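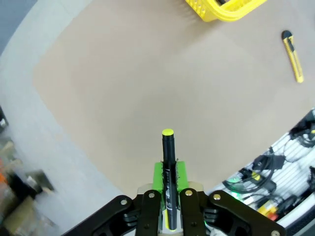 Las mesas de rotulación vuelven a la biblioteca de Allness en julio

La biblioteca municipal de Allness abre otra vez en julio sus mesas de rotulación, un servicio gratuito para marcar cajas, carpetas y material escolar antes de una mudanza o de un nuevo curso. El servicio estará en la sala grande de la planta baja, de nueve de la mañana a una de la tarde, y no es necesario pedir hora.

El año pasado pasaron por estas mesas 904 personas y se rotularon 1.873 objetos, según el registro que lleva la propia biblioteca. La mayor parte fueron cajas de cartón y archivadores, pero también llegaron fiambreras, juegos de mesa, botas de agua y una colección completa de partituras de la banda del barrio de Oprea.

El funcionamiento es sencillo. Cada persona trae sus cosas, se sienta en un sitio libre y usa los rotuladores y las etiquetas que pone la biblioteca. Los rotuladores negros se reservan para el cartón y el papel. Para el plástico y el metal hay otros de tinta permanente, que se piden en el mostrador y se devuelven allí mismo. Al terminar, los rotuladores se dejan tapados en su cesta, porque el año pasado se secaron 60 en solo dos semanas y hubo que hacer una compra que no estaba en el presupuesto.

La novedad de este verano es una hoja con consejos de escritura, preparada por el taller de imprenta Stistumard. La hoja recomienda letras mayúsculas de dos centímetros como mínimo, una palabra principal por caja y el texto repetido en dos lados, de manera que se pueda leer también cuando las cajas están apiladas. Para las carpetas se aconseja escribir primero el año y después el tema. También explica cómo borrar un error sobre plástico liso con un poco de alcohol y un paño – sobre el cartón, dice la hoja, es mejor pegar una etiqueta encima y escribir de nuevo.

El taller ofrece además una pequeña clase de letra clara, de media hora, que empieza a las once. Está pensada para niños desde siete años y para adultos que quieren mejorar su escritura. En la clase se practica el trazo con el rotulador casi vertical y también inclinado, para ver la diferencia en el grosor de la línea. El material está incluido y el grupo es de doce personas.

La tienda de envases Plastodholm, en la misma calle, entrega 147 cajas usadas para las familias que se mudan este verano. Se recogen en la entrada lateral de la biblioteca, con un máximo de cinco por familia. Algunas tienen ya escritura de un uso anterior, y por eso se pide taparla con una etiqueta blanca antes de poner el nuevo nombre.

La biblioteca recuerda que no se pueden rotular allí sus libros ni los de otras bibliotecas, y que los objetos muy pesados deben quedarse en casa. En este caso es posible llevarse hasta diez etiquetas en blanco y rellenarlas con calma. Las bolsas y cajas que se olvidan en la sala se guardan una semana detrás del mostrador.

Las personas que quieren donar rotuladores en buen estado pueden dejarlos en la entrada durante todo el mes, también por la tarde, hasta las ocho.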